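Pliter on Trial: A Kit Arm in a Very Small Kitchen
Project report, group 2
Rawan Darwish, Jad Matar, Rafferty Mercado

1. What we were asked to do

Our supervisor, Hanan Boutros, wanted to know whether the Pliter arm kit was worth buying for next year's class. The seller, Brolitz, calls it "ready for household tasks out of the box." We own no household, so we used the toy kitchen. The test objects were green things of several shapes, the pot stayed on the stove as scenery, and the task was to pick one object up and set it down somewhere sensible.

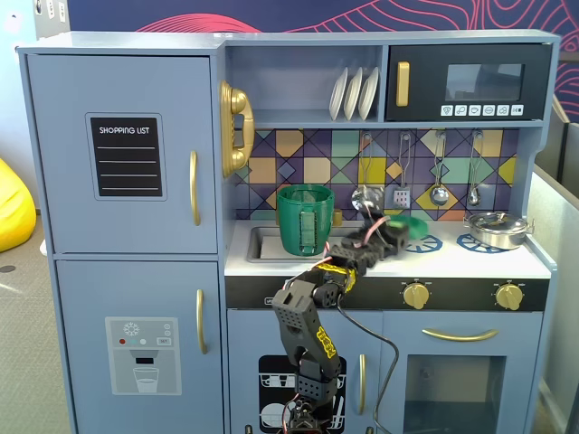

The kit costs 500 dollars with the servos, the brackets and one gripper. The clamp is extra, and we found this out on a Saturday with the stores closed. Assembly took Jad an afternoon and most of his goodwill. The manual skips a page between mounting the elbow and "enjoy your arm."

2. Grip

The fingers as shipped are smooth and let go of things at moments of their own choosing. We tried several pad materials and kept the one that looked worst. A small block is now the easiest object we have, and Rafferty has stopped holding his hand underneath. Pads wear quickly, so anyone buying the kit should budget for replacements – Brolitz doesn't sell any.
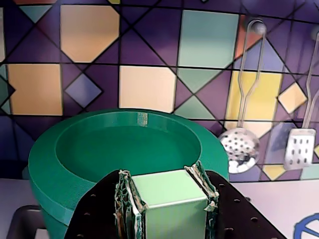
Wide objects are another story. Our approach with these is to go for a handle or an edge, and that only works if the arm comes in at the right angle. Rawan wrote a short routine that tries a second angle before giving up. It gives up politely.

3. Software

We trained on around 200 demonstrations, driven by hand and recorded with the Nadus package that comes with the kit. Nadus is free and behaves like it. It records well, but renaming a session deletes its labels, and the help page describes a menu that was removed some versions ago. Haris Bukhari from group 1 lent us his script for rebuilding the labels, and we owe him lunch.

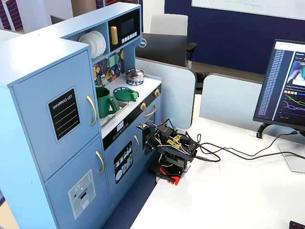
Training itself was dull, which we mean as praise. The curves went down, we ate, the curves went down a little more. Moving the base between sessions was our worst mistake. After that we put marks on the desk and threatened each other.

4. Verdict

Buy it for a class, with the clamp, and make your own pads. Don't buy it to do dishes. The Fakhoury kit we looked at has a better manual and a shorter reach, and for our counter the reach mattered more. 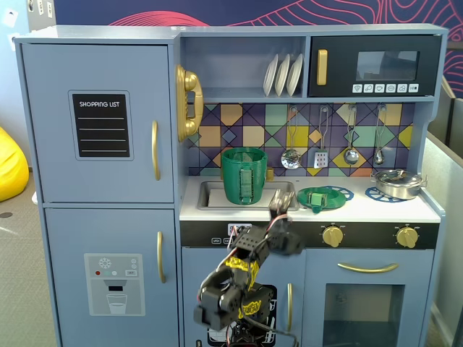

Figure 4. The Pliter arm at the counter, gripper just right of the green cup.

Still to do: write the missing manual page and send it to Brolitz, whether they want it or not.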